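14th December, by the Dandmont workshop account

1/ Some people asked what I do on Sundays now. I teach a robot arm to put fruit in a box. More exactly, I do it by hand with a gripper, many times, and later the arm has to learn from it.

2/ The task for this month: take one piece from the cloth, carry it, put it in the tray. Two people, two grippers, one table. 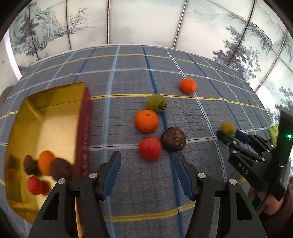

Same table, same cloth:

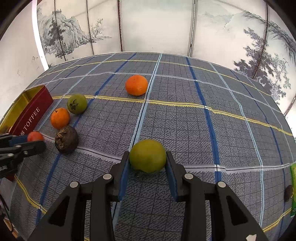

3/ When I began in June I thought the difficult part would be the software. For me the difficult part is my own hand. I am too fast. A person grabs an orange without thinking, and when I play the recording back, the approach is so short that there is almost nothing to learn from.

4/ So now I follow a rhythm. Come from above, stop for a moment, close, lift, stop again, carry. It feels a little stupid for the first ten minutes, like dancing very slowly in the kitchen. Then it becomes normal.

5/ Round things want to escape. If the two pads do not meet the fruit at its widest part, it rolls out forward. I wrote this on a paper above my desk in June and I still do it wrong at least once every evening.

6/ Somebody wrote to me: why not drive the real arm with a remote control and record that? I did it for 4 weeks, with a Taleo controller. It works. But I could feel nothing in my fingers, and I watched the screen more than the fruit. In one evening I got 45 good recordings. With the gripper in my hand I get many more, and my neck does not hurt.

7/ The remote way has one big advantage and I want to be fair. What the arm did, the arm can do. By hand I can twist my wrist in ways that the arm on our bench cannot follow, and such a recording must be thrown away. I lost a full evening like this in the autumn.

8/ Working with a second person is a different skill. We do not talk during a recording. If both reach for the same fruit, the person on the left goes back. We agreed on this after a few small crashes - nothing broken, only some laughing.

9/ About mistakes: I keep some of them. If I drop a piece and pick it up again calmly, this is useful, the arm will drop things too. If I drop it and then chase it across the cloth in panic, I delete it.

10/ Number for those who like numbers: we want 3,000 recordings before we train again. I do not want to say how far we are. Ask me in the new year.

11/ The last version, which we call Lolley, got 22 pieces into the box without help and then pushed the next one very gently off the table. I was proud of it anyway.

12/ Small advice if you want to try this at home. Move the things between recordings, every time, also when you are tired. I was lazy with this in the first weeks and the arm learned the places on the table. It went with great confidence to a spot where there was no fruit.

13/ A question for people who have done this longer: do you change the light too, or only the objects? At Åberg they told me to change everything at once. I prefer one thing at a time but I am not sure that I am right.

14/ Replies are open. I answer slowly, in the evening, after the fruit is put away.

Last updated: 14th December

Recent posts
Which gripper pads I replaced and why
Four weeks with the Taleo controller, my notes
Lolley and the cup that was too tall
How I name my recordings so I can find them again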